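Socket retention frame: clean the old paste before or after lifting the CPU?

Posted in Hardware > Cooling and Thermals

skurkfan_99
Swapping the processor in an older tower this weekend. The old paste has gone hard and has crept over the edge of the heat spreader onto the retention frame. The Beltia service sheet says to clean with the CPU still clamped. A guide on another board says to take it out first. Which order do you use?

tin_lid
Clamped. The frame keeps the chip from moving, and nothing can fall into the socket. Isopropyl, 99 percent, on a lint-free cloth. Wipe from the edge toward the middle. Two passes is normal for hard paste.

ohmward
Disagree on hard paste. It breaks into flakes, and the flakes lodge under the lip of the frame. When you open the lever they drop onto the contacts. I lift the chip, put the plastic cover on the socket, and clean chip and frame separately.

tin_lid
Flakes only happen if you scrape it dry. Soak first. Lay the damp cloth on the lid for two minutes and it comes off as a smear.

ohmward
Depends on the paste. The Clarketti gray compound does not soften in alcohol. I have tried.

nmw_bench
I keep a log of these – 136 swaps so far, 105 of them cleaned while clamped. One bent contact in the whole lot, and it was from me dropping a screw. The order matters less than having the cover within reach before you open the lever.

skurkfan_99
Mine is the Clarketti gray, I think. It came off the cooler like chalk. Does a solvent other than alcohol work on it?

nmw_bench
Nyamweya sells a citrus cleaner that does. It leaves an oily film, so follow with alcohol and let it dry before you mount anything.

tin_lid
Fine, for that compound I would pull the chip too. For anything else I stay with clamped.

ohmward
Also lay the case flat for all of this. Skurkier towers have enough room around the socket to work without taking out the graphics card.

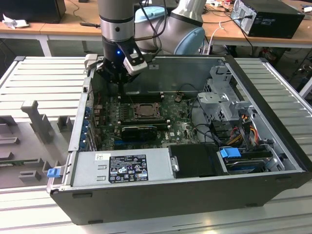 Does the new processor need paste if the cooler comes with a pad already on it?
Use the pad by itself, and clean it off completely if you would prefer paste – the two should not be mixed.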